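Crumb notebook – sourdough rye, batch 139

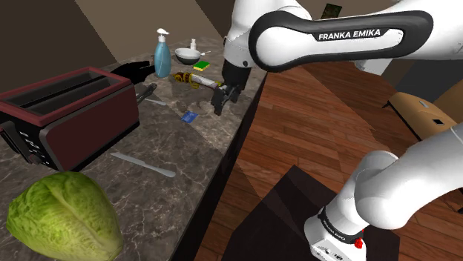
Entered by the bench baker, Gramlow test kitchen
22nd February

Best rye yet! Writing this up while the second loaf is still too warm to cut, so the notes on the crumb only cover the first.

Starter: the old Bokier culture, fed twice on wholemeal rye, last feed at ten the night before. Very lively this morning, domed on top and smelling of green apples. The last few batches it had gone a bit nail-varnish on me and I think I was simply leaving it too long between feeds. Going back to the smaller jar has helped too.

Flour: Mofokeng medium rye, new sack. It drinks far more than the old one did. I started at the usual water and the paste was like putty, so I kept adding until it slumped off the spoon, which took an extra 65 g. Please use the new amount if you bake from this sack, and write the sack on your page so we can compare. The old sack is down to the last scoop or two and I'd like to keep that for dusting.

Scald: 100 g of rye and the caraway, boiling water over, lid on, left overnight. It came out sweet and almost malty. I could have eaten it with a spoon (I did, a bit). Last week's scald was only given an hour and tasted of wet cardboard by comparison, so overnight it is from now on.

Mixed by hand, no machine. Salt went in with the scald. I forgot the treacle until everything was in the bowl and had to work it through at the end – no harm done as far as I can tell, though there is one dark streak near the base of loaf one that must be it.

Proof: in the Stilleo box, lid shut. I went by the surface and ignored the clock. The first pinholes showed sooner than I expected and I got the oven on in a panic. Loaf one went in with a scatter of holes across the top, loaf two had a good many more by the time there was room for it. Would be lovely to know which was right.

Bake: hot start with steam, then turned down once the top had set. Loaf one has a fine crackled crust, dusty and grey-brown with dark lines where it opened up. Loaf two is flatter, and a little sunken along one side. My money is on overproofing but I'll wait for the knife.

Cut loaf one far too early, I know, I know. Even so: moist, close, no gummy line at the bottom, which is the thing I've been chasing since the start of the month. Caraway comes through late, after the sour. Toasted, it is glorious. The edges go brittle and the middle stays soft, and salted butter does the rest. Thin slices need the lower setting or the corners catch.

The heel was a bit tough. Might try wrapping the next one in a cloth as soon as it comes out, the way we did with the barley loaves.

To do
– cut loaf two tomorrow and write up the crumb next to this one
– feed the Bokier jar tonight, small feed, and put it somewhere cooler
– order caraway, we are nearly out
– try the same dough in the long tin with 2 spoons less treacle
– somebody has walked off with the good bread knife, could it please come back

Loaf one is on the shelf by the door, wrapped. Help yourselves, but leave me the end piece for the staling check.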